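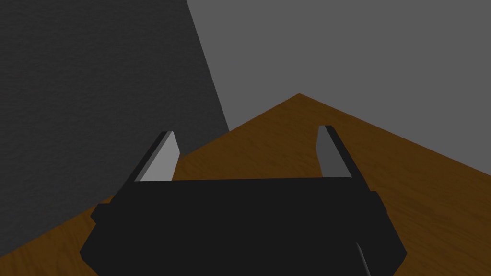

Wooden tabletop, rendered view.

Oiling a Wooden Tabletop

Use this procedure on solid wood with no film finish. Varnished or lacquered tops must be stripped first, as oil will not penetrate them.

Materials
Hardwax or boiled linseed oil, 50 ml per coat for a small table
Sandpaper, 120 and 200 grit
Lint-free cotton cloths
Mineral spirits

Procedure
1. Clear the top and wash it with a damp cloth. Leave it overnight.
2. Sand with the grain using 120 grit, then 200. Do not go finer - a polished surface takes up less oil.
3. Vacuum the dust and wipe with mineral spirits. Wait until the smell is gone.
4. Pour a little oil at one end and spread it along the grain. Keep the coat thin.
5. After 15 minutes, wipe off everything that has not soaked in. Oil left standing turns sticky.
6. Let it cure for 24 hours and repeat steps 4 and 5. Coat the underside as well, or the boards may cup.

Lay used cloths flat outdoors to dry before disposal. Oily rags in a pile can catch fire on their own.

Written by Misaki Maruyama. Last updated 2019-12-20.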